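We use cookies to remember your settings and count visits. By staying on this site you accept them. Manage preferences

An afternoon at the Tosthorpe robotics class open day

August 16, 2026

I'd been meaning to get to one of these for years, and I finally made it out to Tosthorpe for the robotics class open day (three buses, one of them late, and I'd do it again tomorrow). Student projects, free coffee, a lot of cables. My kind of outing!

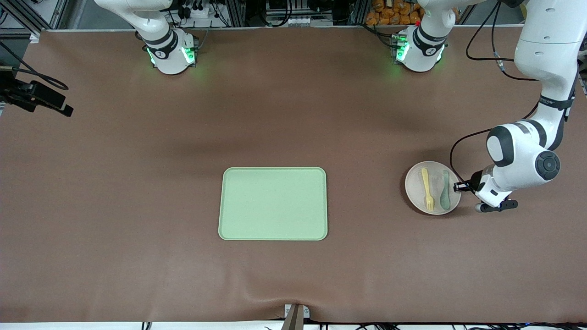 Getting there and getting in

The class meets in the old Pfister building, up a ramp from the Plindport road. If you're coming by bus, get off at the stop after the bridge and walk back, as the sign at the earlier stop sends you all the way around the parking lot. I know this now. There's a desk inside the door where you sign in and get a paper badge, and I was handed number 55, which made me feel like I'd entered a race.

The class has 19 students this year, and they run the whole day themselves, from the sign-in desk to the demos to the very good lemon bars. They'd split up into small teams and every team had its own table. You could wander as you liked, or join one of the tours, and I did both because I got nosy.

The table-setting project

My favorite by a mile was the team teaching a pair of white arms to deal with tableware. They call the project Pukon (I asked what it stood for and got four different answers, so I'm leaving that alone). The job sounds like nothing: there's a pale green tray, there's an off-white plate next to it with a yellow plastic fork and a green spoon lying on it, and the fork and spoon are supposed to end up on the tray. My nephew could do it at two. But watch a gripper hover right beside the rim of that plate and you start holding your breath, you really do.

The student at the table told me the spoon is harder than the fork. The fork lies pretty flat, so they can come down on the handle and close. The spoon rocks if you touch it in the wrong place, and then it's pointing somewhere new and the whole approach has to change. They also argued for weeks over whether to use one arm or both — one to steady the plate, one to pick — and the two-arm camp won in the end, though I got the feeling the one-arm camp hasn't given up.

I liked the choice of colors too. Yellow fork, green spoon, brown surface underneath, so you can follow what's going on from the back of a crowd. The mat does have some wrinkles in it, and I asked if that mattered. Apparently it did in the spring! They'd been assuming a perfectly level surface and the fingers kept coming down a hair too low. Now the program checks the height as it goes.

They keep a log of every practice run, with a column for what went wrong, and I spent far too long reading it. "Dropped spoon" shows up a lot. So does "stopped, don't know why," which is how I'd describe most of my own cooking. Their best streak so far is 21 clean transfers in a row, and there's a little star drawn next to it.

The rest of the room

There was a line-following cart that a very small visitor chased until she was carried off, and a sorting machine made mostly of cardboard that I thought was terrific. One team had a talk at the back with over 36 people squeezed in to hear it, me included, standing behind a pillar. It was on how to write down a task so that a machine can follow it, and they had the audience try it with folding a napkin. We were awful at it. Somebody's instructions had the napkin inside out, and I still can't work out how.

A few things if you go

Wear comfortable shoes, there's hardly anywhere to sit. Go early if you want to ask questions, as it got loud after lunch and I had to lean in to catch anything. Bring cash for the bake table. The students are happy to talk for as long as you'll let them, and they don't mind beginner questions one bit (I asked plenty).

The Pukon team is taking the project to the student competition in Plindport in November, where they'll have to do the whole place setting, cup included. They hadn't started on the cup when I asked. I've already looked up the bus times.

Recent posts

The Plindport model boat fair, in the rain
Two hours in a button museum
A walk along the Tosthorpe canal, with pie
My notes from the clock repair workshop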